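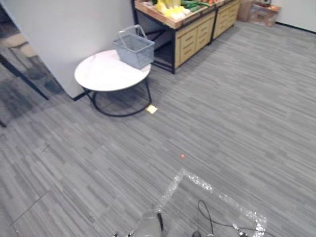 Cesta gris sobre mesita redonda.

Buscar en este blog
Escribe y pulsa intro

Un verano comprando con cesta

Agosto de 2019

Llevo desde enero sin hacer la compra grande. Ya sé que dije que iba a escribir sobre esto en primavera y que me lo habéis recordado unas cuantas en los comentarios, pero entre la mudanza de mi hermana y el lío de la caldera se me fue pasando y aquí estamos, con treinta y tantos grados y el ventilador apuntándome a la nuca.

Para quien llegue de nuevas: yo era de las de carro. Carro hasta arriba, una vez al mes, en el Podeck de la carretera, con lista en el móvil y el maletero abatido. Me parecía lo más eficiente del mundo. Volvía, subía todo en tres viajes, me pasaba media tarde colocando y luego cenaba un yogur porque no me quedaban ganas de cocinar nada de lo que acababa de comprar. Y a los diez días ya estaba tirando calabacines. Siempre calabacines, no sé qué tengo yo con los calabacines, los compro de tres en tres como si diera de comer a un regimiento.

El último ticket de Podeck lo tengo todavía pegado con un imán en la nevera: 141 euros. Lo repasé entero una noche con un boli, tachando lo que se había quedado sin comer, y me entró una rabia tremenda. Un bote de salsa de soja cuando ya tenía dos. Una lechuga que no llegué ni a abrir. Dos bandejas de champiñones, a ver para qué. Así que decidí que durante un tiempo iba a comprar solo lo que me cupiera en una cesta, de las de mano, y andando.

Las dos primeras semanas fueron un desastre, para qué os voy a mentir. No calculaba nada. Compraba pan y se me olvidaba el aceite, bajaba a por el aceite y volvía con galletas. Un día hice tres viajes a Grinetti, que es la tienda de la esquina, y a la tercera Tamás, que lleva la caja por las tardes, me preguntó si me había dejado algo en el mostrador. No, Tamás, me había dejado los huevos por comprar. Me los puso sin decir nada más y con una cara de pena que todavía me acuerdo.

(Tamás Győri, por cierto, es el que me enseñó a hacer la sopa de cerezas fría que subí el mes pasado y que tanto os gustó. Varias me preguntáis si vale con cerezas congeladas. Vale, pero échale menos azúcar y más limón.)

Luego le fui cogiendo el aire. Lo que a mí me funciona es pensar en dos cenas y una comida, nada más. Si hoy ceno tortilla y mañana pasta, compro para la tortilla y para la pasta, y el resto ya se verá. Antes planificaba la semana entera en una libreta preciosa con separadores de colores y no la cumplía jamás, porque el jueves te llama alguien para salir a tomar algo y las acelgas se quedan mirándote desde el cajón.

También he aprendido a pedir poco, que me daba una vergüenza horrible. Yo en la charcutería pedía siempre cuarto de kilo porque me parecía que menos era de tacaña. Ahora pido 100 gramos de jamón cocido y 125 de queso tierno y me quedo tan ancha. Se come recién cortado, que no tiene nada que ver con el que lleva una semana sudando en el papel, y si me apetece más pues bajo otra vez.

La fruta la compro en Dramani, que me pilla dos calles más abajo, junto al parque. Es un poco más cara que la del súper, ya lo sé, no me escribáis. Pero puedes llevarte un melocotón. Uno! Y te preguntan si es para hoy o para mañana, y si dices que para hoy te buscan el que está a punto. La primera vez que me lo preguntaron me quedé en blanco, no tenía ni idea de para cuándo era mi melocotón.

Fue allí donde conocí a Fiifi Sarpong, que va casi a la misma hora que yo y con el que empecé a hablar por una discusión tontísima sobre los plátanos macho. Yo los freía verdes y muy finitos, y él decía que eso era hacer patatas de bolsa con más trabajo. Me explicó cómo los prepara él, bien maduros, con la piel casi negra, en dados, con jengibre, cebolla, guindilla y sal antes de pasarlos por la sartén. Los hice esa misma noche y quemé la mitad porque puse el fuego a tope. La otra mitad estaba tan rica que me la comí de pie, al lado de los fogones, pinchando con el tenedor directamente de la fuente. Le debo una receta a cambio y todavía no sé cuál darle. Había pensado en el pisto de mi madre pero volvemos a los dichosos calabacines.

Y el dinero, que es lo que más me habéis preguntado. Pues gasto algo menos, aunque no tanto como esperaba. Los productos sueltos salen más caros y en Grinetti las cosas de limpieza están por las nubes, eso hay que decirlo. Donde lo noto es en la basura y en los caprichos. En el híper caía siempre una vela, unos calcetines, un molde de bizcocho con forma de algo. En una tienda donde no venden moldes no caen moldes. He calculado unos nueve euros menos por semana, pero lo hice en la parte de atrás de un sobre y mi hermana, que es la de los números en casa, dice que no se fía ni un pelo.

Cosas que sigo comprando a lo grande: el arroz, las legumbres, el papel higiénico y el detergente. Me niego a subir cinco kilos de detergente andando por la cuesta en pleno agosto, hasta ahí podíamos llegar. Para eso probé Sultis, la aplicación de reparto, y bueno. Llegó todo, pero me cambiaron los garbanzos por alubias sin avisar y estuve comiendo alubias una temporada larga. Si alguien la usa y sabe cómo se desactiva lo de los cambios, que me lo cuente, que he mirado en todos los menús y no lo encuentro.

Lo peor de todo el invento es la lluvia. En marzo hubo una semana entera de agua y acabé cenando arroz con tomate cuatro noches - la quinta le puse un huevo y me pareció un banquete. Y si tienes niños, o trabajas hasta las tantas, o la tienda más cercana está a media hora, pues entiendo perfectamente que me mandes a paseo. Yo vivo sola, trabajo desde casa y a las siete de la tarde necesito salir a la calle con cualquier excusa. El pan es una excusa buenísima.

De hecho eso es lo que más me ha cambiado, el ratito de bajar. Me conozco ya a los perros del barrio por el nombre (a los dueños no tanto, qué le vamos a hacer). Sé que el pan de centeno se acaba antes de las seis y que los tomates buenos los sacan por la mañana. Y camino, que mi médica está contentísima.

En septiembre quiero probar con el pescado, que me sigue dando respeto porque no sé mirarle los ojos ni las agallas ni nada, y acabo siempre señalando los filetes de merluza. Si tenéis pescadería de confianza por aquí cerca dejadme el nombre abajo, y si además os explican las cosas con paciencia, mejor. Os leo esta noche, que ahora tengo que bajar a por hielo.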